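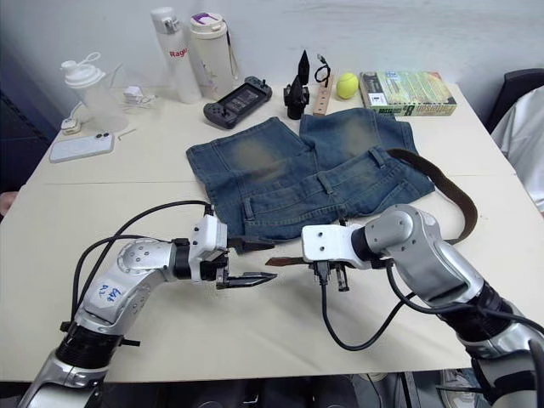

How many demonstrations does the robot need before it can do a task alone?

More than you'd like. Our simplest task at Illura took 70. The belt one is at 292 and we've stopped making predictions.

Do I need experience?
No. Gamers pick up the remote arms fastest and mention it the most.

Remote control or moving the arms by hand?
We do both in Bristanby. By hand is quicker to learn, but your shoulders will have opinions by mid-afternoon. Remote control is slower and you get to sit.

I fumbled halfway through. Do I start over?
Keep going if you can recover. The robot will fumble too, and it helps if it has seen someone fix things. If the clothes end up on the floor, start over.

How long is a session?
Up to 53 minutes, then a break. Tired people teach tired habits.

Can I fold things my own way?
Within reason. Maya Salameh reviews the recordings and her definition of reason is narrow.

Comments (3)

Flisia
Is left always left? Asking after a confusing morning.

Lina Sayegh
Left is always left. Check which controller you picked up.

Aoun
I did shirts in February and now I can't fold one at home without going in slow motion.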